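Monday, January 22, 2018 – by the Odach bench
2 min read

Quick one tonight, I'm beat.

The pour cell was drifting again. Same as before the holidays – arm goes to the bowl, tips the cup, and the grain lands a bit further over every day. By Friday we were losing some over the rim. Swept it up twice. Enough.

First guess was the wrist program. Wrong. Spent most of the morning on that, reloading old points, comparing numbers, getting nowhere. Second guess was the table. Also wrong, it's level.

It was the fingers. Pivot screws had backed out a hair, so the cup sagged in the grip as soon as it tilted. You could feel it if you wiggled the tips by hand, which I should of done at 9:30 and not after lunch.

What I did, so I can find it next time:
– power off, air off, tag on the switch
– screws out one at a time, never the whole linkage
– cleaned the threads, tiny drop of threadlocker, back in
– left it 15 minutes while I ate
– wiped the fingertips, they get dusty and slick
– retaught the pick point, then the pour point

Did the pour point with the arm at 5 percent speed and my hand near the stop. Slow but fine. Moved it in toward the middle of the bowl a little at a time, then a little back becuase I overdid it. Then I let it tip.
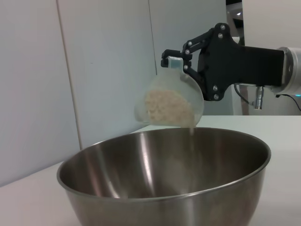

Slow pour after the reteach, grain falling just inside the back rim.

Still closer to the edge than I'd like. Might shift the bowl mark on the table before I touch the program again.

Also need to re-tie the cable under the wrist, it loops lower than I want. And order spare screws from Chan, the drawer is down to 2. Run counter said 930 when I shut down, so next check at the end of the week – writing it on the cabinet door this time.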